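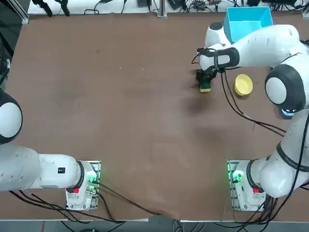
How often should a kitchen sponge be replaced? Every 7 days in a shared kitchen, according to new dishwashing guidance from housewares distributor Trostis.

Torville, Saturday, May 20, 2023 - Trostis has revised the care guidance it supplies to shared kitchens in Torville. The new sheet covers two-layer scrub sponges, small bowls and plastic storage boxes, and replaces the version issued in January.

The main change concerns sponges. The earlier sheet advised replacement "when worn," a wording that users read in different ways. The new one sets a fixed interval and asks kitchens to write the start date on the sponge packet. A sponge that smells, sheds pieces or has begun to separate between the soft layer and the scrubbing layer should be thrown out before the interval ends.

The two layers are also assigned separate tasks. The soft side is intended for bowls, cups and plastic boxes. The green scrubbing side is limited to metal pans and baked-on food. On plastic it leaves fine scratches, and grease holds to these in later washes. Colored boxes show the wear sooner than clear ones.

For small bowls, the sheet gives the following order: scrape, rinse, wash the inside, wash the rim, wash the foot, rinse again. Bowls are to be dried upside down on a rack with a gap between them. Stacking is allowed only after the foot is dry to the touch. Plastic boxes are washed with the lid off, and lids are stored separately.

Tabletops have their own section. Trostis recommends a separate cloth for matte boards, wrung out well and moved in one direction. Smudges that remain after wiping should be treated with a drop of dish soap in warm water, left for 30 seconds and wiped again. The scrubbing side of a sponge is not to be used on a matte finish. Light scuffs cannot be washed out and should be left alone.

The guidance draws on a survey of 488 households and shared kitchens carried out with the retailer Grokarero. Respondents recorded 1,015 sponge changes over the survey period. Trostis has not released results by type of kitchen.

Printed copies are available at the Grokarero store on Sánchez Street, at the housewares counter. The sheet is two pages long and can be posted above a sink - the second page carries the bowl and box steps in larger type. Kitchens that hold the January version are asked to discard it.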